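Flavel House Residents' Kitchen Group
Minutes, 17/06/2025
By the minutes secretary
2 min read

1. Last minutes
Accepted, after a short argument over the spelling of "colander".

2. The tap
The dark tap remains popular with everyone who doesn't polish it. Water spots show by lunchtime, and the group has now tried more than 6 cloths on it. Bero quoted $100 to service the lever. Agreed to accept, and to stop using the blue spray near the bronze-coloured collar until Bero has had a look.

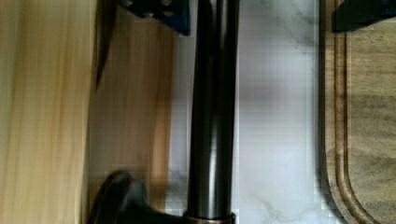

3. Boards
The meeting spent longer on chopping boards than on the budget. Points raised:
- The big walnut-brown board is for bread and cheese. Onions have been getting onto it. The onions did not act alone.
- Oil from Truduvine to be rubbed in monthly, by whoever is on the roster.
- Boards go back upright after washing. A motion to label them was lost, the labels from December having come off in the soup.

4. White counter
Two members still maintain that the grey veins in the marble pattern are stains, and one has been scrubbing them. Thanked for the effort and asked to stop. Mottram will be asked for a price on resealing, with a ceiling of $2000.
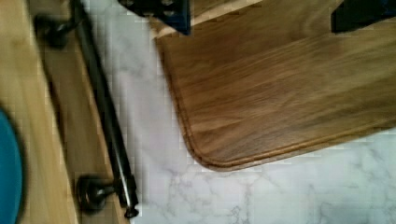
5. Questions from the floor
Can hot pans go straight on the counter?
Use a trivet, please. There are 7 in the second drawer, under the takeaway menus.

6. Other business
The biscuit tin was discussed without result. Meeting closed when the kettle boiled.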